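4. Sorting and breaking down packaging

Read this section before you use the Drotine under-counter sorting cabinet for the first time. The cabinet has three bins: left for paper and cardboard, center for rigid plastic, right for everything your hauler does not accept. Foam has no bin of its own and is handled as described in 4.2.

4.1 Before you start

1. Check that the cabinet is level. If the door swings open by itself, go back to section 2 and adjust the front feet.
2. Pull the bin frame all the way out until it clicks.
3. Fit a liner in the right bin only. The left and center bins are used without liners.
4. Write your pickup days on the card inside the door. If you do not know them, call your local hauler.

Note: Rules differ from town to town. Where your hauler's rules and this guide disagree, follow your hauler.

4.2 Foam

Foam tubes, corner blocks and sheets take up a lot of room and weigh almost nothing. Do not put them in the center bin, even if they carry a recycling mark. Most sorting plants reject them.
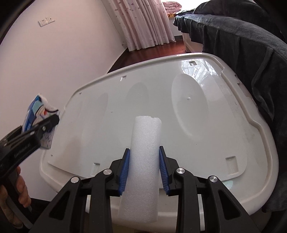
Foam tube. Keep out of the center bin.

1. Shake off loose crumbs over the right bin.
2. Set aside any piece that is clean and long enough to use again. Tubes are handy for covering sharp edges when you move furniture.
3. Cut the rest into lengths that fit below the rim of the right bin.
4. Close the lid and press until the latch catches.

CAUTION: Do not burn foam or heat it to shrink it. The fumes are harmful.

4.3 Cardboard

1. Empty the box and take out any inserts, bags or twist ties.
2. Open the glued seam at the side. If it will not open, tear along it.
3. Flatten the box and stand it on edge in the left bin.
4. Keep greasy or soaked cardboard out of the left bin. It goes in the right bin or, if your town allows it, in the compost.

Small printed cartons go in the left bin with the rest. Labels and barcodes can stay on, and so can a little paper tape.

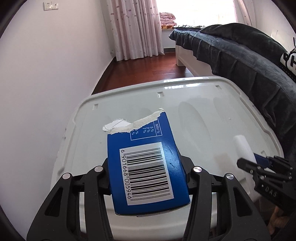
Shipping boxes with plastic tape need a bit more work. Pull off the long strips and leave the short ends if they tear. Staples can stay in place, but watch your fingers when you flatten the corners.

Note: A torn box is still good paper. Shredded cardboard is different - put it in a paper bag first or it will blow out of the truck.

4.4 Rigid plastic

1. Rinse tubs and bottles. They do not have to be spotless.
2. Put caps back on bottles. Loose caps fall through the sorting screens.
3. Stack lids from large storage tubs behind the bin frame, flat against the back panel. They will jam the runners if you push them in from the front.

CAUTION: Do not load the center bin above the line marked on the inside. An overfull bin can tip the frame when it is pulled out.

4.5 Emptying

Lift each bin straight up by both handles. Wipe the runners with a damp cloth once a month and let them dry before you slide the frame back. Do not oil them - oil collects dust and the frame will start to stick.

Replacement liners are part no. 2308. Replacement latches are part no. 229 and come with two screws. To fit a new latch, see section 6.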